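Week 5 handout: Clay pots and what they tell us about a kitchen
Updated February 24, 2025

Please read this before section. It covers the same ground as the lecture, plus a few things I rushed through at the end when we ran out of time!

1. Where we left off
Last week was all about storage jars: the big, heavy ones that got sunk into a floor and stayed put for decades. Cooking pots lived a much harder life. They went on and off the fire, got knocked against each other, cracked and were thrown out, and so they turn up in huge numbers. At Stisano, the hill village we keep coming back to, the kitchen dump alone gave 1,104 sherds, and 345 of those were from the rims of cooking pots. That is a wonderful amount of material for one household.

2. Why rims matter so much
A body sherd from the middle of a pot can be very hard to place. A rim is different. From a good piece you can work out how wide the mouth was, whether a lid would have sat on it, and how the potter liked to finish an edge. Hold the sherd against the rim chart (copies are in the lab drawer) and slide it along until the curve matches. The widest mouth at Stisano measured 190 millimeters, and it is much narrower than I would have guessed before I started working on this stuff.

Look for these when you have a rim in your hand:
– wear on the top edge, from lids and ladles
– soot on the outside, and how far up it goes
– a change in color between the lip and the wall

3. Wide mouths and narrow mouths
A wide mouth lets steam out and lets a hand or a spoon in. Good for thick stews, porridge, anything you need to stir. A narrow mouth keeps heat and water in, so beans can sit and simmer for hours without much attention. Most households had both kinds – and if you grew up with a bean pot in the house you already know this better than the textbook does.

The Prata group is nearly all wide. The Calus group, only a valley away, leans narrow. Was the food different, or the fuel? I go back and forth on it, and I'd love to hear your arguments in section.

4. Color and firing
Mottled surfaces come from uneven firing. Where air reaches the clay you get reds and tans, and where it is starved of air you get grays and dark browns. A pot fired in an open pit can show all of these on one side, and I think they are some of the prettiest things in the whole course.

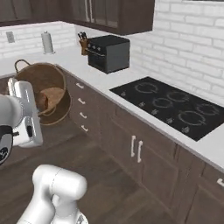

Fig. 1. Large brown pot on its side, mouth toward the viewer. Note the mottled surface and the tan rim (computer rendering).

5. For next time
Read chapter 11 of the course reader, on lids and stands. Then pick one pot from the Ultum teaching collection and draw its profile at full size, in pencil, with the rim diameter written underneath. Bring the drawing with you. Rough is fine, but measure twice!

Drawings from the November workshop are pinned up outside the lab if you want to see how the shading is done.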